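Grevwood Serviced Flats - Linen and Laundry FAQ

Last updated: 3/29/26

How often is bed linen changed?
Every seven days for stays of two weeks or more. Shorter stays receive one set on arrival. Extra sets can be ordered from the Ilter desk before noon.

What size are the beds?
All flats in the Avard block have a double. Flats in the Šimek block have either a double or two singles, depending on floor. State the flat number when ordering, as fitted sheets are not interchangeable.

What is the thread count?
200, in a cotton and polyester mix. Pure cotton is available on request from April.

Can I wash the duvet in the flat?
No. The machines take a 4 kg dry load, and a double duvet exceeds this when wet. Covers and sheets may be washed at 40 degrees.

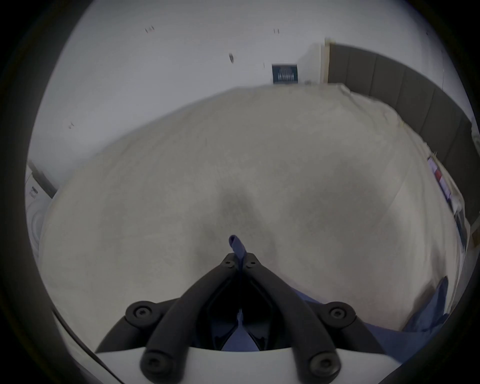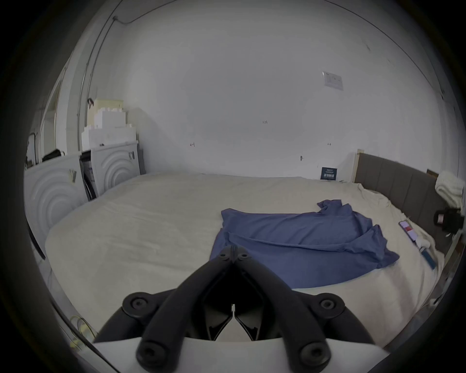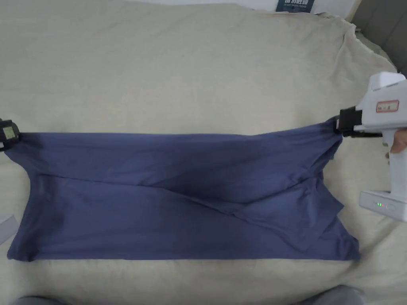
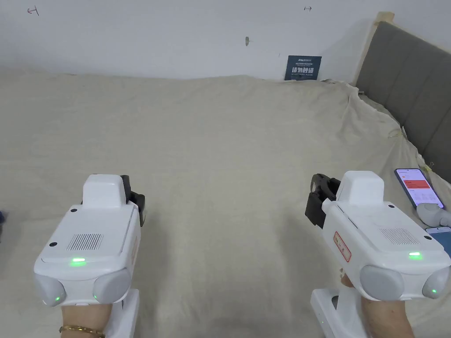 Bed with pale bedding, all four views. A shirt is laid out in the second and third.

Where do I leave used linen?
In the bag supplied, tied, inside the flat door. Do not leave bags on the landing - it is a fire route.

Is there a charge for stains?
Ordinary marks are not charged. Dye transfer, burns and bleach damage are charged at replacement cost. Dark clothing should be washed separately from the sheets supplied.

How do I report a missing item?
Ring extension 2078 within one day of arrival and quote the number on the linen tag. After that the set is treated as complete.

74 shares
4 comments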